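Why Do People Eat with Chopsticks?

A pair of chopsticks is one of the simplest tools you can eat with. It is just two thin sticks. People in China were using them more than 3,000 years ago, and today they are used every day in China, Japan, Korea, Vietnam and many other places.

The first chopsticks were probably not for eating. Cooks used them to reach into deep pots of hot water or oil. Later, people began to cut food into small pieces before cooking it. Small pieces cook fast, so they use less firewood. They are also easy to pick up with two sticks.

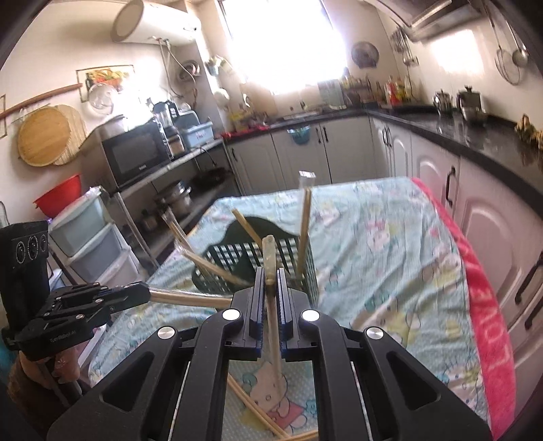

Chopsticks can be made from wood, bamboo, plastic or metal. In Korea, many people use flat metal ones. Japanese chopsticks often have pointed tips, which help when you are picking bones out of fish. Chinese chopsticks are usually longer and have blunt ends - good for reaching dishes in the middle of a big table.

How do you hold them?

The bottom stick stays still. Rest it in the curve between your thumb and first finger, and let it lie on your ring finger. Hold the top stick like a pencil. Only the top stick moves. It goes up to open and down to pinch.

Start with something big and light, like popcorn. Then try noodles. Peas are hard, so save them for last.

Good manners

Don't stand your chopsticks straight up in a bowl of rice. In Japan and China this reminds people of a funeral. Don't point at anyone with them, and don't use them to spear your food. When you are not eating, lay them side by side on a chopstick rest - or across your bowl, if your family does it that way.

Written by Evaristo Sorrentino for readers ages 6 and up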